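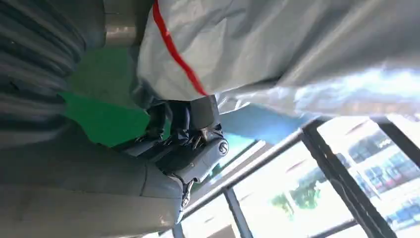
5 min read

4. Reuse of Mailing Bags in Household Returns

The Molldale survey asked households what they did with the packaging of clothing bought by mail. Earlier work on returns has looked mostly at the goods and at the cost of the second trip (Briem 2019). Packaging is treated there as a fixed cost per parcel. Our diaries suggest that it varies a good deal with how the bag was opened the first time.

Each household kept a diary for 13 weeks, ending in November. Entries were made on the day a parcel was opened and again if any part of the order was sent back. The full set holds 2,000 entries. Orders delivered in boxes are left out of this section and are taken up in Section 5.

4.1 Opening

Most bags in the diaries were opened by hand along the top. Scissors were used less often, mainly by people who said they expected to return something. A bag torn down the side was almost never used again, even when the tear was short enough to tape. Several diary keepers wrote that a taped bag "looked bad" or that they thought the carrier would turn it away. Neither of the two carriers serving Molldale has such a rule, but counter staff at the Horlow branch told us that customers often ask.

Bags with a second adhesive strip were reused far more than bags without one. The strip had to be noticed before opening to make much difference. Where the tear line was printed on the back of the bag only, many people opened the other end and lost the strip.

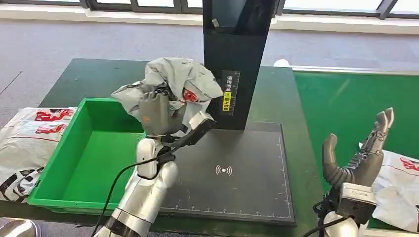
Figure 4. Gray plastic mailing bag with red printing, held above a black scanning mat.

4.2 Labels and old printing

Plastic mailing bags of the general type in Figure 4 raise a separate problem once they are used again. The first label has to be removed or covered. On thin plastic it seldom comes off whole, and the surface stretches when it is pulled. Diary keepers who covered the old label with a new one reported no trouble. Those who crossed it out with a marker reported delays in a few cases, and two parcels came back to the sender's own address.

Wrinkles under the new label were the other complaint. Agbenyega, the larger of the two carriers, asks that labels be placed on a flat area away from seams. A soft bag that has been folded and stored in a drawer may not offer one. Some households put the garment in first and smoothed the bag over it before labeling, and this is the method the Brirach pilot later printed on its return slips.

4.3 Storage

Bags kept for later use were usually kept inside one another. Few were ever taken out again. When a return came up, people reached for the bag the item had arrived in, and if that one was damaged they were more likely to buy a new bag than to search the pile.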